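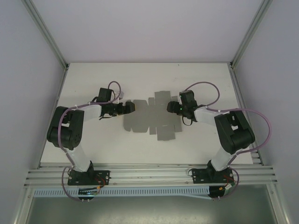
Psarras bimanual folding, interim progress report
To: Preben Mikkelsen, Trultar program office
24/03/2021

Preben, short version this time, sorry. Full tables come with the September report.

Where we are

Box folding task is running end to end on the two-arm cell. Start state is the die-cut blank flat in the middle of the table, one arm each side. End state is all panels up and tabs in. We score a trial as a success only if the box stays closed after both grippers let go. Last period we were also giving credit for "nearly closed", dropped that, it made the numbers look better than they were.

Data

1013 teleoperated demos collected and kept. Throwaways are logged seperately with a reason code (mostly torn tabs, a few where the operator lost the blank off the grip and gave up). Two operators did most of it, so there is a style bias in there. One always goes left arm first. We can see it in the policy too.

Method

Went with the plan from the kickoff: policy predicts short chunks of joint targets for both arms together, camera images plus joint positions in. Tried separate policies per arm with a shared image encoder, as your reviewer suggested. Fine until the handoff, then one arm starts waiting on the other and they both stall. Joint policy stays.

The change that helped most was dull. We relabeled the demos into stages (lift, crease, hold, tuck) and resampled so the tuck stage shows up more in training. It's a small part of each demo in time but it's where nearly all failures happen.

Results

Evaluation on 135 trials, blank position shifted and rotated by hand between trials. 106 closed boxes. Of the ones that failed, most died at the tuck: tab catches on the side panel, gripper keeps pushing, panel buckles. Others were bad first grasps, fingers sliding over the edge of the card and not under it. No hardware faults during the run.

Without the stage resampling, same trials list, it was clearly worse. Only one training seed for that one though so I don't want to put a figure on it yet. Running 3 seeds now.

Problems

- Blanks wear out. Creases get soft after repeated folds and the policy does better on soft ones. Need to fix how many times a blank can be reused before we compare anything across weeks.
- Cable slack. Had to reroute the motor cables on both arms, they need a lot of loop at the wrist for the tuck poses. Cost us most of a week.
- Brollula, the second cell, still not matched to this one. Calibration offset between the arms. Demos from there are not in any of the numbers above.

Next

Finish the seeds. Recovery demos for the tab catch, operator starts from the stuck state and backs out. Then the two new box shapes from Hikotham once the blanks arrive, they are late.

Spending

On plan except for card stock, which we underestimated. Can move it from the travel line if thats OK with you, no travel happened. Need a yes or no before I place the next order.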